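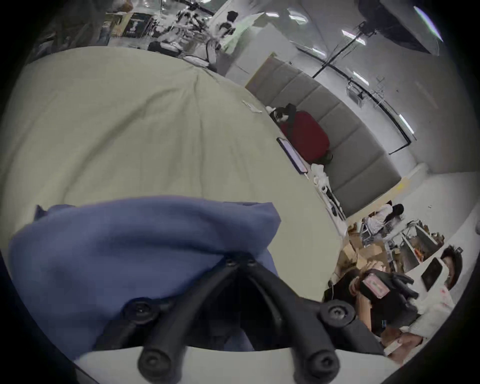

青い布、寄ったしわ

藍の生葉染めと化学染料、退色の差について語りたい
カテゴリ:染めと洗い/投稿 10月

1:すすぎ三回目
毎年この時期になると青いものばかり染めたくなります。今年はベランダのプランターで藍がよく育って、生葉染めを絹のハンカチで4回もやってしまいました! あの透き通った水色、何度見ても飽きないですね。
で、相談というか雑談なんですが、木綿のTシャツを同じくらいの淡い青にしたいんです。生葉だと木綿にはほとんど入らないので、反応染料でいくか、すくも建ての薄い藍でいくか迷っています。着て洗ってを繰り返したときに、きれいに褪せていくのはどっちだと思いますか。

2:糊抜き係
淡色の木綿なら反応染料一択です。薄い藍は日光に弱くて、窓際に干しておくだけで肩だけ白っぽくなりますよ。濃く染めた藍が丈夫だと言われるのは、色の量が多くて減っても目立たないからでしょう。

3:hamaguri
>>2
一択は言いすぎでは? うちの甕で染めた浅葱のシャツ、6年着てますけどいい顔してます。薄い染液に何度もくぐらせて、毎回しっかり空気に当てて、最後によく灰汁を抜く。一回でさっと染めた水色とは別物です。

4:糊抜き係
>>3
6年はすごいですね。ただそれ、陰干し徹底してませんか。

5:hamaguri
してます(笑) 裏返して陰干し、洗剤は中性。そこは認めます。

6:Molefe坂
化学染料派です。Badisの粉のやつ、うちでは青と紫を混ぜて勿忘草みたいな色にしています。配合を少し変えるだけで全然違う青になるのが楽しくて、気づいたら試験布が134枚になっていました! 全部に番号を振って箱に入れてあります。家族には呆れられていますが、並べるとほんとうに綺麗なんですよ。
スレ主さん、布の重さは測っていますか? 淡色は染料の量がほんの少しなので、粉を直接量ると毎回ぶれます。先に濃い原液を作っておいて、そこからスポイトで取ると楽です。

7:すすぎ三回目
>>6
134枚! 見たいです!
重さは台所の秤で測っています。原液方式は知りませんでした。やってみます。

8:にわか紺屋
便乗質問いいですか。淡い青だといつもムラになります。濃い色のときは気にならないのに、薄くすると縫い目のまわりだけ濃く出てしまって。

9:Molefe坂
>>8
たぶん下洗いです。新品のTシャツは糊や柔軟剤が残っているので、ソーダ灰を入れた湯で洗ってから染めてみてください。あと鍋が小さい。布が泳がないと必ずムラになります。Tシャツ一枚に10リットル、うちはこれで落ち着きました。

10:糊抜き係
10リットルは多いと思う。水を増やすと染料の入りが悪くなるし、塩も余計に要る。半分の量で、最初の20分だけ手を止めずに動かしたほうがいいです。

11:Molefe坂
>>10
動かし続けられる人はそれでいいんですよ。私は電話が鳴ると離れてしまうので、水で解決する派です。

12:ullow_blue
縫い目の話、すごくわかります。

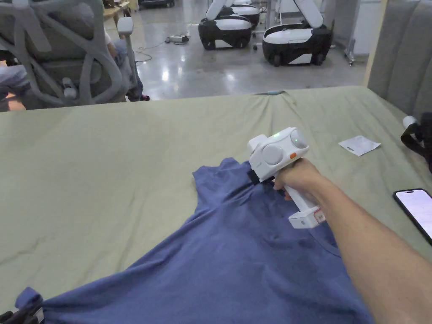

淡い青のTシャツで一番むずかしいのは、私は肩の縫い目と襟ぐりだと思っています。身頃は一枚の布だから素直に染まるのに、縫い代で布が重なるところは液の抜け方が違うし、すすぎが足りないとそこにだけ未固着の染料が残るんです。だから染め上がりを見るときは、肩の縫い目の近くをつまんで見るのがおすすめです。しわの山と谷で色の見え方が変わるので、そのあと平らにのばして、もう一回見る。それと下に敷く色も大事で、くすんだ緑の上だと青が少し紫寄りに感じられて、白の上だともっとそっけない青に見えます。同じ布なのに! 色合わせで喧嘩になるのは大抵これです。

13:にわか紺屋
>>12
下に敷く色は考えたことがなかったです。いつも茶色い食卓の上で見ていました。青がやたら鮮やかに見えるのはそのせいか……

14:糊抜き係
色を判断するなら無彩色のグレーの上、昼の北側の窓。これは譲れません。緑の上で見るのは楽しいけど判定には使わないほうがいい。

15:ullow_blue
>>14
判定はグレーでいいと思います。でも着る服は緑の中も歩くし、茶色い椅子にも座るので、私は何色かの上で見て決めたいんですよね。

16:hamaguri
15に一票。藍は特に、朝と夕方で違う服みたいになります。

17:すすぎ三回目
勉強になります。ところで、Trevor Penroseさんの「Dristwood染色ノート」を読んだ方いますか? 古本で2000円でした。淡色の章に、藍で下染めしてから反応染料を薄く重ねるという方法が載っていて、これならどちらの良さも取れるのではと。

18:hamaguri
持ってます。あの重ね染めは試しました。綺麗なんですが、反応染料の液がアルカリなので、藍が少し動く感じがあります。下染めのあと数日置いてからのほうがいいです。

19:糊抜き係
あの本は塩の量が多すぎる。でも色見本のページは最高です。

20:Molefe坂
19が褒めた! 珍しい!

21:すすぎ三回目
では決めました。同じTシャツを三枚用意して、反応染料だけ、藍だけ、重ね染めで並べてみます。全部ふつうに洗って、ふつうに外に干して、春にまた報告しますね。

22:糊抜き係
干す場所は三枚同じにしてください。あと染める前に端布を切って、暗いところに取っておくこと。比べるものがないと話にならないので。

23:すすぎ三回目
>>22
了解です! 端布は裾から取ればいいですか?

24:にわか紺屋
裾を切るなら、同じ生地のポケット布がついてるTシャツを買ってポケットを外すのが楽ですよ。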